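How to Bleed Air from a Hot Water Heating Loop

If your baseboards gurgle like a fish tank every time the boiler kicks on, you have air in the loop. Don't worry, it's one of the friendlier jobs in the basement, and once you've done it you'll wonder why you put it off (I put mine off for two whole winters). These steps are for a closed hot water system with a purge valve on the return side, like the little Ledesma boiler that came with our house in Finville. Steam systems are a different animal, so please don't follow this page if you have one.

Before you start

Turn the boiler off at the switch and let it cool down. I give mine overnight, and I start after breakfast with a cup of coffee. You'll need a garden hose, a bucket, an old towel and a flat screwdriver. Find the pressure gauge and write down what it says when cold. Mine sits a hair above 10 psi, but go by your own manual. 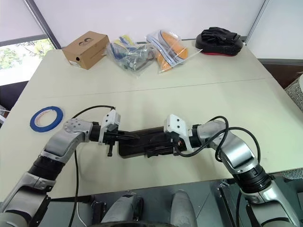

Two arms meeting over the middle of the table.

Purging the loop

Screw the hose onto the drain by the purge valve and put the other end in the bucket, with the end under water so the bubbles show. Close the shutoff on the return, then open the drain. Now lift the lever on the fill valve, slowly, and keep one eye on the gauge. You'll get spitting and burping at first, and then a nice steady stream. Let it run a little longer than you think you should — there's nearly always one last big burp hiding upstairs.

If you have more than one zone, do them one at a time with the other zone valves closed. It's slower, but the water pushes much harder through a single loop.

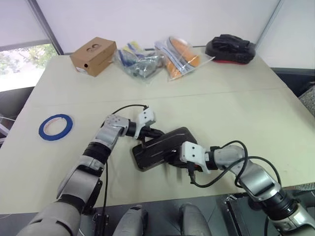 Both grippers on the black smartphone.

Putting it all back

Close the drain first, then drop the fill lever, then open the return shutoff. Check that the gauge is back near the number you wrote down. Turn the boiler on and let it run for 40 minutes while you listen at each baseboard. A faint tick is only the metal warming up. If you still hear gurgling, let it cool and go around once more.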